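Flindthorpe Rides: a fare and trip dataset for local taxis, private hire and airport transfers

Version 3, released August 3, 2018

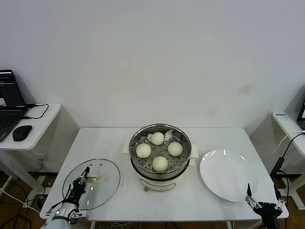
Hello, and thank you for stopping by. If you have landed on this page you are probably either one of the drivers whose trips are in the files (hello again!) or somebody who wants to know what it costs to get from one end of Flindthorpe to the other, and then out to the airport with two suitcases and a folding stroller. Either way, please make yourself comfortable, read at least the section on known problems, and write to us if anything looks odd.

What this is

Flindthorpe Rides is a collection of trip records from 13 small taxi and private hire operators working in and near Flindthorpe. Each record is one paid journey. It has a pickup zone, a drop-off zone, the hour it began, the distance on the meter or the booking sheet, the fare quoted, the fare paid, and a few notes about the kind of booking it was. There are no names, no phone numbers, no street addresses and no card details, and there never were any in the copies we worked from.

The project began when Revathi Nadar was trying to work out a fair fixed price for airport runs and found that every operator she asked used a different rule of thumb. One charged by the mile both ways, one charged by the mile one way and added a bit for the trip home, and one had a laminated card from years ago that everyone was afraid to change. She started a spreadsheet. Bram Prins saw the spreadsheet and very kindly offered to rebuild it, and what you have here is the grandchild of that first file.

What is in the folder

trips.csv is the main file, one row per journey.
zones.csv lists the pickup and drop-off zones, with a short description of each.
operators.csv gives a letter code for each operator, the kind of license it holds, and whether its cars are metered.
surcharges.csv covers waiting time, extra luggage, late nights and holidays.
changes.txt is our running list of corrections, written in whatever mood we were in on the day.

The columns in trips.csv

trip_id: a made-up number, good only inside this release. Please don't try to match it against version 2, the numbers were shuffled on purpose.
operator: letter code, see operators.csv.
zone_from and zone_to: zone codes. The airport has its own code, AP, and the train station has ST.
start_hour: the hour of pickup, 0 to 23, local time. We dropped the minutes.
month: the calendar month only.
miles: distance with one decimal place. Empty if the operator didn't write it down.
fare_quoted: what the passenger was told before getting in. Empty for street hails.
fare_paid: what was handed over in the end, without the tip.
booking: one of phone, app, web, rank, hail or account.
return_leg: yes if it was the second half of a return booking, no if it wasn't, empty if we can't tell.
vehicle: saloon, estate, minibus or accessible.
discount: the code of any offer used, or none.

A word about "saloon" and "estate." Most of us would say sedan and wagon, but the booking sheets came in with the older words, and changing them caused more trouble in the lookup tables than it was worth. We left them.

Where the records came from

The operators sent us exports from their dispatch software or, in three cases, photocopies of paper booking sheets. The exports came mostly from Trosik, with a couple from Mahama, and those two systems don't agree at all on what a "completed" trip is. Trosik marks a job complete when the driver clears the meter. Mahama marks it complete when the office closes the job, and that can be the next morning. We used the driver's time wherever there was one.

Eyerusalem Moges typed in the paper sheets by hand over a good part of one winter, and then Thenmozhi Namboodiri read them all back against the copies. If you have ever tried to read a night driver's handwriting you will understand how grateful the rest of us are.

Cleaning

We removed test bookings, duplicate rows, and anything with a fare of zero. We kept canceled trips out of the main file altogether. Where a fare was plainly missing its decimal point we put it back and noted the row in changes.txt. Where we weren't sure, we left the number alone.

Zones with fewer than 50 trips were folded into the neighboring zone so that a single regular passenger would be hard to pick out. This matters most for the farms on the north road, where one person going to the same appointment every week could otherwise be very easy to spot. Please do not try to undo it.

Known problems

December is strange. Several operators run a prepaid discount on long journeys that month, and the day the passenger paid is not always in the same month as the day they traveled. We file a trip under the month it was driven. If you compare December fares with the rest of the year without looking at the discount column, you will come away thinking that everybody became very generous.

Account work (school runs, hospital contracts, and so on) is often billed as a lump at the end of the month. Those fares were divided evenly over the trips, so a short run and a long one on the same account can show the same price.

Some 3 percent of rows have no distance. Nearly all are rank jobs with fixed fares into town.

Two operators rounded every fare to the nearest whole dollar. They are marked in operators.csv.

Good uses, and less good ones

We would love to see this used for comparing fixed fares with metered ones, for planning shared airport transfers, for teaching, and for helping a new driver set sensible prices. Nusov, our small fare calculator, is built on it, and Aravind Thampi looks after that code in its own folder with its own README.

It isn't suited to judging single drivers (there is no driver column, and we won't add one), and it says very little about app-only companies, as none of them took part. It also shouldn't be used to predict fares in a big city. Flindthorpe has one ring road and a level crossing, and both of them show up in the numbers.

License and credit

You may copy, share and adapt the files for any purpose as long as you credit Flindthorpe Rides and say which version you used. If you change anything, please say so near the top of your own notes.

Getting in touch

Corrections are always welcome, large or small. Open an issue with the trip_id, the column, and what you think it should say, and Bram or Thenmozhi will get to it when they can. Operators who would like to join the next release should write to Revathi first, and please have a sample export ready, even a messy one.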